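Progress report, hand-held demonstration work
Project Lurine, household tidying tasks
Monday, August 25, 2025

Short one this time, we are mid-collection and I wanted to get this to you before the review call. Budget sheet comes separately.

Where we are

Target for this period was 200 usable demonstrations per task. Living room tasks are there. Bedroom tasks are not, we are 37 short on the pillow task and I'd rather say so now than round it up. Should close the gap in the next two weeks if the Drokano apartment stays available to us. Kitchen not started, as agreed.

All demos in this batch were done by hand, person holding the gripper tool and doing the task at normal speed. Remote control sessions are on pause. Last comparison we ran, the same operator took 3 times as long over the remote link for a simple pick and place, and the motions came out jerky. Keeping the remote setup for the tasks where the real arm's reach matters (top shelf, under bed). Everything else by hand for now.

Soft objects

This was the part you asked about. Cushions and pillows are harder than we wrote in the proposal. Operators squeeze too deep, fabric bunches, and the finger hides the contact point from the camera at exactly the moment we need it. We changed the instructions: come in from a corner, close slowly, hold for a beat before lifting. Second round of demos looks cleaner. Reject rate is down but I don't have a final number, the labeling is behind by a week.

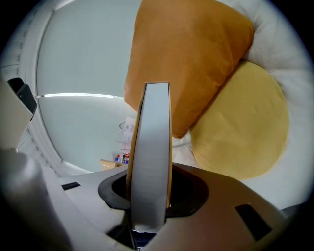 View from the hand-held tool, gripper finger in front of the cushions, window blind behind.

Daylight is still a nuisance. With blinds up, a bright window behind the object washes out half the recording. Operators now lower the blinds before each session and we log it. Not elegant but it works well enough, and the Etim lamps we had planned to buy are probably not needed. That money could move to operator hours, see below.

Hardware

Three tools in rotation, one spare. The finger pads wear quicker than expected, we swap a pair every week. Venitz sent replacement pads and they fit, slightly stiffer than the old ones. We re-recorded a small set of demos with the new pads to check whether the stiffness matters for training. No answer yet.

One tool was out for six days with a sticky trigger. Fixed in house. Lost some hours there, that's part of the pillow shortfall.

Training

First policy trained on the living room set runs on the arm. It picks up a folded blanket and gets it to the basket more often than not. Pillows: reaches correctly, closes too early. We think this is a timing mismatch between the hand-held recordings and the arm, gripper on the arm closes with a delay the hand tool doesnt have. Fix is in progress, either shift the recorded signal or slow the demos. Trying the shift first, cheaper.

Problems / risks

Operator fatigue. Quality drops in the last hour of a session. Sessions cut shorter as of this month, so fewer demos per day.

Apartment access ends in December. We need a second site before then or the bedroom data will all be from one room, and the policy will learn that room.

Labeling backlog, mentioned above. Needs one more person part time.

Requests

1. OK to move the lamp money to operator hours.
2. A decision on the second site by the next report.
3. Kitchen start date: propose we hold untill the timing fix is tested on the arm.

Next report will have the reject numbers and the stiffness check. Videos of the blanket runs are in the shared folder, pillow runs too if you want to see the failures.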